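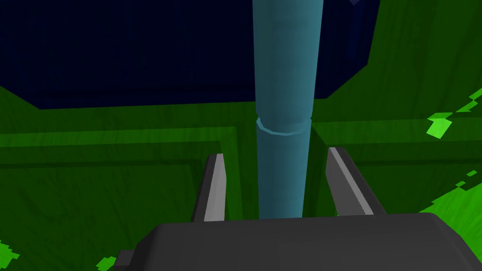

CHAPTER 8
Evaluating a Commercial Simulation Kit: The Purkberg Kitchen Package

Learning goals

After completing this chapter, students should be able to read the specification of a simulation kit, match it against the needs of a training project, and prepare a short written review for a purchasing decision.

8.1 What the kit offers

Earlier chapters dealt with simulation software that a laboratory writes for itself. Many schools and small firms now buy a finished kit instead. The Purkberg Kitchen Package, used as the case study in this chapter, is sold as a yearly license and contains a set of furnished rooms, a model arm with a two-finger gripper, and a library of cabinet tasks. The license covers 10 seats. A second product, Purkberg Pillow, handles soft goods and is treated in the next chapter.

The central item in the package is the wrist view. Each task is rendered from a point fixed to the gripper, so that the fingers remain in sight while the rest of the room changes with every turn of the arm. Cabinets, handles, trim and counters can be recolored by the user. Strong colors are common in practice, as they let a student tell a door panel from its surroundings at a glance.

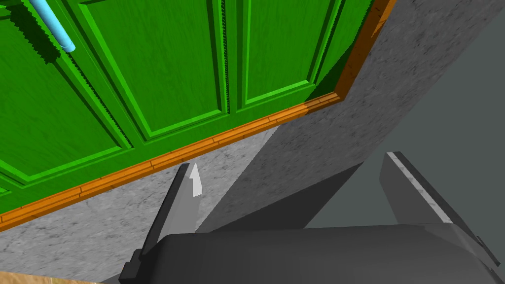
Surface finish deserves the same attention as color. A reviewer should note whether wood grain and stone hold up at close range, whether shadows fall across a surface with soft or hard edges, and whether the outlines of recessed panels appear smooth or stepped. Stepped outlines do not always count against a product. Signe Briem, who tested the package for a vocational college, found them acceptable for teaching and a poor match for her work on edge detection – two uses with very different demands.

8.2 Views away from the task

A demonstration supplied by a vendor usually keeps the target between the fingers. Ordinary work does not. The arm swings wide, the cabinet leaves the view, and the gripper may point past the walls of the room into plain background. The review should include such moments. 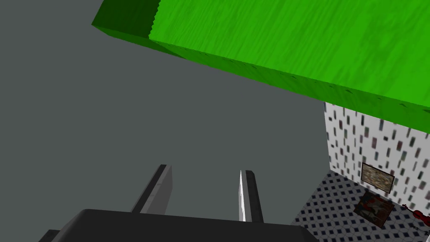
Three questions apply. Does the software report the position of the arm correctly when no part of the task is in view? Do small furnishings, such as framed pictures, keep their detail when seen from an unusual angle? Can the area outside the room be replaced with a backdrop of the user's choice? In the version reviewed by Grímur Mikkelsen and Unnur Thoroddsen, the answer to the last question was no, and their report lists this as the main limit of the product.

8.3 Recording a fair comparison

Mikkelsen and Thoroddsen compared the package with one competing product, Proswood. Both were given the same cabinet task, and 1355 runs were saved from each. The reviewers kept complete runs, including those in which the fingers held nothing.
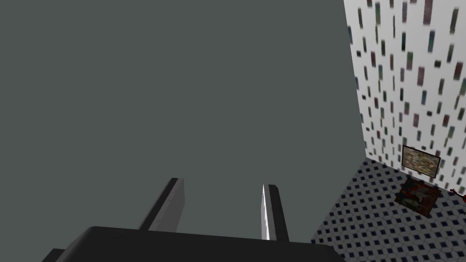 Small changes in wrist angle can alter how much of a wall or floor enters the view, and a comparison based on a single still from each product is therefore of little value. Reviewers should save short sequences and label them by task, arm position and version number.

Exercise 8.1. Draft a one-page review plan for a kit available at your institution. State the intended use first – the remaining entries depend on it.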